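Keep your home computer safe: small habits that help

Posted 05/02/2019 by Kuldeep Bhatia

Many people think that bad programs come only to big companies. This is not true. The computer in your kitchen or in your workshop can be locked by the same kind of program, and then the family photos and the tax papers are gone. The tips below need no special knowledge.

Make copies of your files. Buy two external drives and use them in turn. When the copy is finished, pull out the cable. A drive which stays connected all the time can be locked together with the computer. I keep one drive at home and the other at my sister's house, and we change them every 21 days.

Let the updates run. I know it is annoying when the computer wants to restart in the middle of a recipe or a letter. Choose an hour when you are cooking or sleeping, and set the updates for that time.
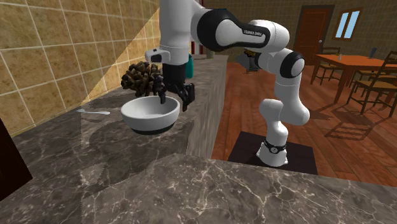 Lesum Household Tips – Kitchen Counter

Be slow with e-mail. If a message says that you must pay a bill today, do not press the link. Type the address of the shop or the bank by yourself, or call the number on your old paper bill. In January my neighbor received a very nice letter about a parcel she never ordered. She deleted it, and this was right.

Write passwords in a small notebook if you cannot remember them. Some people laugh about this, but a thief on the internet cannot read your drawer. Use a different password for every important account. Four words in a row, which have nothing to do with each other, are easy to type and hard to guess.

Give guests their own network. Most routers have this in the settings, and it takes about 7 minutes to turn on.

If a red message with a demand for money comes on the screen, pull the network cable or switch off the wireless. Do not pay in the first fright. Take a picture of the message with your phone – the repair shop will ask for it – and do not connect your backup drive until the computer is clean.

Next on this page: how to erase an old phone before you give it away.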